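# Druserwood: notas sobre torres de sobremesa abiertas

Última actualización: agosto

Publicado en agosto por el equipo de Grokinine

Usamos cookies propias para recordar tu idioma. Si sigues leyendo, entendemos que te parece bien.

## Qué hay en esta carpeta

¡Hola! Druserwood es mi colección de fotos y apuntes sobre ordenadores de sobremesa viejos, abiertos y a medio vaciar. Empecé con una libreta (todavía la tengo, llena de pasta térmica) y ahora son 2000 fotos repartidas en 19 subcarpetas, más un archivo `notas.csv` con lo que he ido escribiendo de cada torre. Si desmontas equipos para aprovechar piezas, o simplemente te gusta mirar placas base, creo que te va a servir.

Las torres me llegan por lotes desde el almacén de Patwary, casi siempre sin tapa lateral y sin papeles, así que lo primero que hago es apuntar lo que sigue puesto: procesador, memoria, disco, fuente y cables. El disipador lo anoto aparte, porque hay lotes en los que ya viene quitado y otros en los que me peleo con él una tarde entera.

## Cómo están ordenadas

Cada subcarpeta es una sesión de mesa. Dentro vas a encontrar vistas generales y primeros planos, sin recortar y con la luz que hubiera ese día. No las he puesto por orden de desmontaje, aviso.

Una torre Dell, con la placa verde a la vista y la bandeja de disco azul:

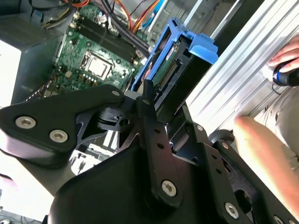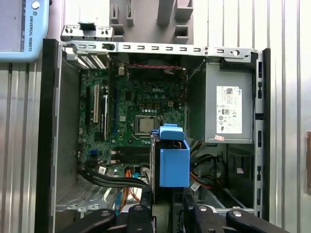
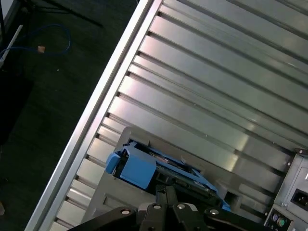

En `notas.csv` uso una línea por torre y estas columnas:

- `lote`: el nombre del lote tal como me lo pasan
- `marca`: solo si se lee en la placa, en la fuente o en la caja
- `cpu`: puesta o quitada (el modelo no lo apunto si no lo he leído yo misma)
- `ram`: ranuras ocupadas y ranuras libres
- `disco`: con bandeja, sin bandeja, o «hueco» cuando no queda nada
- `fuente`: dentro o fuera
- `comentario`: aquí me enrollo, lo siento

Ojo con `ram`. En las primeras subcarpetas escribía «vacía» cuando no veía módulos en la foto, y luego, revisando otras tomas, encontraba alguno debajo de un mazo de cables. Las he corregido casi todas, pero si ves un «vacía?» con interrogación es que sigo sin tenerlo claro.

## Manías mías al desmontar

Saco siempre el disco antes que la placa. Las bandejas de plástico de color se agradecen muchísimo, se localizan a la primera y no hay que andar buscando tornillos con la linterna entre los dientes. Eso sí, las patillas se vuelven quebradizas con los años y ya llevo unas cuantas rotas, así que ahora las guardo todas en una caja, aunque sean de modelos distintos.

Las fuentes no las abro. Nunca. Las etiqueto, las aparto y van a la estantería de Ploltex, donde las prueba gente que sabe bastante más que yo.

## Lo que falta

Hay 200 fotos sin línea en el CSV y otras 700 con la columna `comentario` en blanco. Voy poco a poco, sobre todo por las noches. También quiero unificar los nombres, que ahora mismo conviven «caddy», «bandeja» y «cajón» para lo mismo y buscar algo es un suplicio.

Si encuentras un error, dime la subcarpeta y el nombre del archivo y lo miro en cuanto pueda. ¡Y si tienes bandejas sueltas en un cajón, cuéntame de qué color son!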